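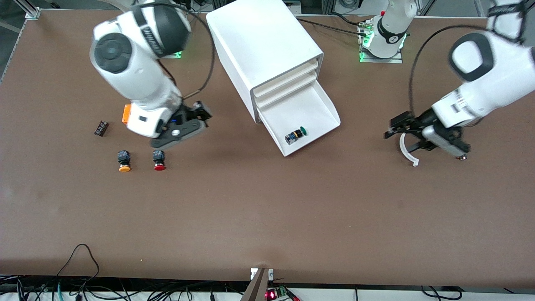
Figure 5. Two-arm station during a drawer task, bottom drawer open. Right arm at left of picture.

5 Recording a task by remote control

5.1 Before you start

This section covers recording a task on the Varneck two-arm station with the Drikberg hand controllers. It assumes the arms are mounted, the station has passed the start-up check in section 3, and the operator has finished the practice exercises in section 4. For teaching by hand-guiding, go to section 6.

In this manual, "right arm" and "left arm" are named from the robot's side of the table. In the overhead view the right arm appears on the left. The hand controllers follow the same rule: the controller marked R always drives the robot's right arm. If an operator finds this confusing while watching the overhead view, do not swap the controllers. Swapping them gives recordings with the wrong arm labels, and these cannot be corrected afterward.

CAUTION: The arms can move as soon as the controllers are engaged. Keep hands, sleeves and lanyards off the table from step 5.3.3 until the arms are released.

5.2 Laying out the table

The drawer task uses a three-drawer cabinet, loose push buttons and a terminal block. Other parts may be substituted if they fit between the gripper fingers with the fingers fully open.

1. Clear the tabletop of everything that is not part of the task. Tools and spare fasteners left in view will be learned as part of the workspace.
2. Place the cabinet toward the back of the table with its drawers facing the front edge. Both grippers must be able to reach the front of the cabinet without the arms crossing.
3. Pull the bottom drawer out fully, then close it. Check that it runs freely and that the cabinet stays where it is. If the cabinet slides, fix it down with double-sided tape.
4. Put the loose parts on the right arm's side, clear of the space the drawer needs when open.
5. Route the arm cables behind the cabinet. No cable may lie between the cabinet and the front edge.

NOTE: Push buttons may be set standing or lying on their sides. Vary this between recordings. A task recorded only with standing buttons will usually fail when one tips over, and buttons often tip when they are released into a drawer.

NOTE: Cap colour matters if the task instruction names a colour. If it does, make sure the wording in the task file matches the caps on the table. "Orange" and "yellow" are treated as different words.

5.3 Engaging the controllers

1. Switch on the Zapata recording computer and log in with an operator account. Recording is disabled on service accounts.
2. Open Forkura and select Remote, then New Session.
3. Bring both controllers to the rest position and hold them still until the pose match bar is full.
4. Squeeze both triggers halfway. The arms will move slowly to match the controllers.
5. Open and close each gripper once. The fingers should follow the trigger without delay.

If the match bar does not fill, one controller is too far from the pose of its arm. Return it to the cradle and start again from step 3. Do not force a match by moving the arm by hand while it is powered.

5.4 Recording

1. Enter the task instruction as a single plain sentence, for example: "Put the buttons in the bottom drawer and close it."
2. Press the left foot pedal. A short tone marks the start.
3. Carry out the task at a steady pace. Pause briefly before each grasp and after each release.
4. Use the left arm for the drawer and the right arm for the loose parts. Keep this division for the whole session.
5. Lower the gripper over each part with the fingers open. Line up the fingers with the flat sides of the button body before closing. Do not grasp by the cap.
6. When the task is finished, raise both grippers clear of the parts and press the left pedal again.
7. Mark the recording Keep or Discard. Add a comment if a part was dropped or regrasped.

A dropped part does not spoil a recording if it is picked up again and the task is completed. Mark these Keep. Discard any recording in which the cabinet shifted, a cable snagged, or someone reached over the table.

CAUTION: Do not push the drawer closed with the fingertips fully extended against its lip. Side load on the fingers can trip the wrist limit (fault 309). Push with the fingers closed.

5.5 Limits

Maximum load per gripper: 500 g
Maximum recordings per session file: 2457

When the session file is full, Forkura stops accepting the pedal and shows a message. Close the session and open a new one. Recordings already kept are not affected.

5.6 Faults during recording

Fault 309, wrist limit. Release both triggers. The arm holds its position. Move the obstruction if it can be reached safely, then return the controllers to the rest position and match again. The current recording is discarded.

Gripper does not follow trigger. Stop the recording. Check the cable from the upper arm to the wrist for tension at full reach — a cable tied too short is the usual cause. Retie it according to section 2.

Arm drifts while the controller is still. Recalibrate the controller in its cradle. If the drift continues, take the station out of use and contact service.

5.7 Ending the session

1. Return both arms to rest and release the triggers.
2. Wait for the release message before reaching onto the table.
3. Select Close Session. Copying can take several minutes after a long session — leave the computer on until it is done.
4. Close the drawers and store the loose parts in the labelled tray.

Procedure checked by D. Ledesma and H. Meléndez, March.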